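Tags: recording practice, house rules, hand tasks, robot learning
14 replies · 563 views

House rules for recording hand tasks in a working shop – what do you insist on?

sudivico_sam
Hello all, long-time reader and not much of a poster, so bear with me. We're putting together a written standard for people who record everyday handwork for robot training (packing, wrapping, folding, that sort of thing) in real shops. Our first draft ran to nine pages and I'm fairly sure none of our recorders got past the second. Efa Foulkes, who looks after our sites, has told me to get it down to one side of paper, and she's right, as she usually is.

The part I'm stuck on is how much tidying to allow before a session. My own feeling is that you leave the shop as it is. Shelves stay full, the sign stays up, whatever lives on the counter goes on living there. A robot that has only ever met a bare counter is going to have a very rough first morning in a coffee shop!
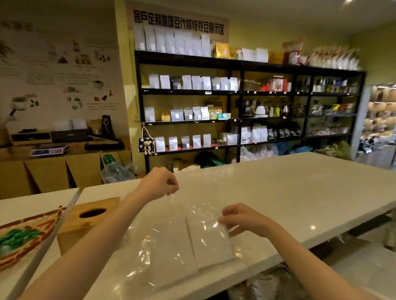
Film is the other thing I keep going back and forth on. Clear plastic is miserable stuff to learn from, all shine and creases, and half our reviewers want it swapped for something matt. I say keep it, but ask people to have both hands in view whenever they're drawing it over something, and not to rush the corners. If the film clings or folds back on itself, carry on and sort it out as you normally would. I'd love to hear what the rest of you do.

galli_bench
Lovely to see somebody asking this before the recordings are made and not after. I agree with you on film. We did 800 wrapping clips for the Galli project and the ones with a fumble in the middle were the ones we went back to most, so our rule is simply "don't stop, don't restart". You do need a label for it, mind. Ours is "recovered", and the recorder ticks it themselves straight afterwards while they still remember.

Dudine
I'm going to be the grump, sorry. "Leave the shop as it is" sounds grand until you're the one checking the footage. Shops have addresses on parcels, order slips, customers' phone numbers on scraps of paper. I went through 1331 clips in January and had to throw out a whole afternoon's work over one delivery note. My rule would be that anything with a person's details on it is put away before you start, and the shop owner walks round with you and agrees.

I'd also clear the working area itself, say an arm's length either way. The background can be as busy as you like.

sudivico_sam
@Dudine not grumpy at all, that's very fair, and I'm a bit embarrassed that personal details were on page seven of our draft. They're going to the top. I'm still not with you on clearing the arm's length, though. People wrap things next to whatever happens to be there, and their hands learn to go round it – I'd hate to lose that.

Dudine
Then at least write down what was left out. I can live with clutter if it's in the notes.

flosmont_kit
Can I put in a word for the person whose hands they are? At Flosmont we ask for a break after every 40 minutes, we let people pick their own side of the counter, and we never tell them which hand goes first. The moment you say "left hand holds, right hand pulls" everyone goes stiff as a board and you get more than 1000 identical clips that look like no shopkeeper on earth.

galli_bench
Seconded. We did exactly that on our first round and it still makes me wince.

sudivico_sam
Thank you, all of you, this is so helpful. Efa has read the thread over my shoulder and sides with Dudine on the notes and with Kit on the hands, so both are in. The arm's length we'll try both ways and I'll come back with how it went. If anyone has a decent one-page consent form for shop owners, in plain words, please do send it over.

Share (6) · Report a post

Contact the moderators | © 2025 Posts remain the copyright of their authors | Back to top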